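Sebastião Conceição builds things in a corner of Huaranga, a shared workshop that has 34 members and one good drill press. His current project is a pair of small robot arms that he wants to teach to do cable work. He calls the setup Ciria. We talked on a Tuesday evening, after the table saw had gone quiet.

He started with two arms, an aluminum extrusion frame, a bag of cable ties and a blue cloth over the bench.

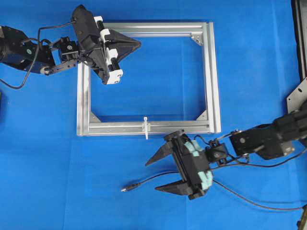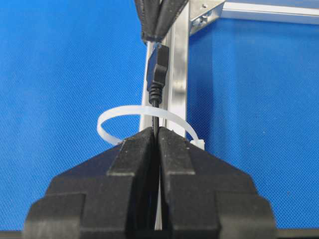
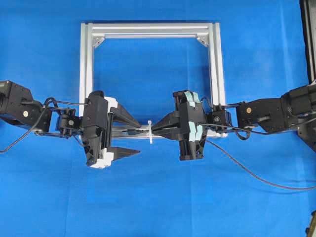 "I wanted a job that needs two hands," Conceição said. "Picking up a block is fine, but you can do that with one arm and you learn very little about the second one."

Cable ties came up because he hates doing them. A previous build, a small plotter named Cuvent, had a wire that kept rubbing on a belt, and he spent a weekend fixing it.

He drives both arms by hand from a matching pair of controllers and records each attempt. By May he had 673 recordings. He threw out 525 of them after changing the grippers, and he is still a little sore about it. "The fingers were a different length. The old data was teaching it to stop short."

Wrist cameras were a late addition. For the first months he relied on one view from the top, and he had trouble judging how close a fingertip was to the metal.

I asked what goes wrong most often. "The tie," he said. "It's light and it's springy. You let go of it a little early and it turns on you. The frame stays put, so I can work around that."

He keeps a spreadsheet of parts, and the total stands at roughly 3,612 dollars, including two motors he burned out himself. The brackets were left over from Cuvent.

Next he wants to print softer pads for the fingers and try thicker cable. After that he may move the bench closer to the window.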